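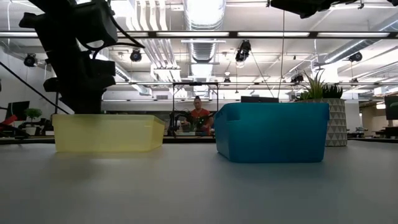
2020-11-16

Up at half five because the magpies were on the roof again. Made tea and read the last of the Gunthorpe papers before anyone else was awake. The council has put the bus timetable off until December, so I'll still be walking up from the bottom stop in the heat. Wrote them a short email. Probably too short.

Most of the day went on the garden. The tomatoes along the back fence have come on well but the ones near the tank are yellow in the lower leaves. I pulled those leaves off and gave the lot a feed. Put 69 dollars into the garden this month, mainly on mulch and the new hose fitting, and the fitting already drips. I wrapped it with tape and it still drips, only slower.

Yeshi Gudeta rang mid-morning about the choir. We may be able to sing together again before Christmas if we stay outside and keep apart. She wants to do the Yao piece. I said the altos never had it right even when we were all in one room, and she said that was two years ago and we've had plenty of time to practise. I have not practised. Found the music under the phone books and went through my part twice at the kitchen table. The second page is missing so I'll have to ask her for a copy.

Lunch was the rest of the lentils with an egg on top.

In the afternoon I did the accounts I've been putting off. The car rego and insurance together came to 2498, more than I had set aside, so I moved 1000 across from savings and will put it back after Christmas. The roof can wait. The gutter on the south side can't, really. Rang Drutetti for a quote and left a message. No call back by five.

Walked down to the creek about six when it had cooled off. Water is low and brown. Met Chanida Phetsri coming the other way with the dog, which has had its stitches out and is pulling on the lead like before. She has finished the long Derkska novel and says the middle third is all weather. She's going to drop it in anyway. I said I didn't mind weather. We stood there talking until the mozzies got bad.

Dinner was toast and a tin of sardines, couldn't be bothered with anything else. Watched half a program on lighthouses and turned it off. Rang Mum. Her hip is no worse and she has a new physio she likes, though she calls him the boy. She asked if I was coming over for Christmas and I said yes if the borders stay open.

Hot tomorrow, so I need to water before seven. Also: page two from Yeshi, stamps, washer for the hose, ring Drutetti again.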